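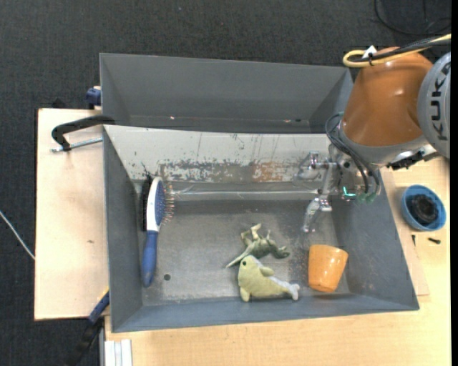 Gray bins on a light wooden table, the front one well scuffed inside.

Tote (container)

A tote is an open-topped box for moving and keeping small goods, and I've been fond of them ever since my first warehouse job in Tolville, so forgive me if this entry on the Prernolari storage wiki runs a bit warm. People also call them bins, tubs or crates, and you'll hear all of those words in one shift for the very same box. I'll stick with tote, mostly out of habit.

Shape

Most totes are wider at the top than at the bottom. The slope lets empty ones drop inside each other, and that saves a huge amount of room on the truck going back (anyone who has hauled a load of empty straight-sided boxes will know the pain). The price you pay is space inside: a sloped box holds less than a straight one with the same opening. Straight-walled totes stack neatly with their lids on but won't nest at all. Then there's the kind I like best, the stack-and-nest tote, which nests one way around and stacks when you turn it end for end. The first time Nkrumah Quartey showed me that trick I made him do it again!

Materials

Wood came first, then sheet steel, then molded plastic, and you can still find all of them at work. Steel takes a beating and doesn't mind heat, but it's heavy and it rusts wherever the finish gets scraped away. Plastic is lighter and quieter, and it can crack in a cold yard. Cardboard is fine for one trip, maybe two. Some totes have drain holes in the floor so they can be hosed out, handy for vegetables and a nuisance for screws.

History at Strachan

The old depot at Strachan is the one I know well, so that's the history you get. It opened with wooden fruit crates, 2000 of them, bought secondhand from a packing shed in Prornton. Donnie MacRitchie ran the floor and repaired the crates himself at a bench by the back door. They were replaced with steel over one long, noisy April, and he kept a few of the wooden ones for kindling. By the time I arrived there were 835 steel totes on the books, every one with a number stenciled on the short end, and finding the right number was most of my day.

Wear and repair

Totes wear first where hands and other totes touch them, so look at the rims, the corners and the floor. Scratches alone don't matter much. A bent rim does, because the next box up will sit crooked. Adi Ginting used to sort ours into keep, fix and scrap, and the fix pile never seemed to get any smaller. For bare spots on steel we brushed off the loose paint, wiped the metal down and gave it two thin coats.

Loading

Our house limit was 50 pounds for a tote lifted by two people, and 15 for anything going above shoulder height. Heavy stuff goes in the middle, and nothing should poke up past the rim if another tote is going on top.

See also: Pallet; Hand truck; Shelf label

Last edited 2018-03-24 by Thiện Thân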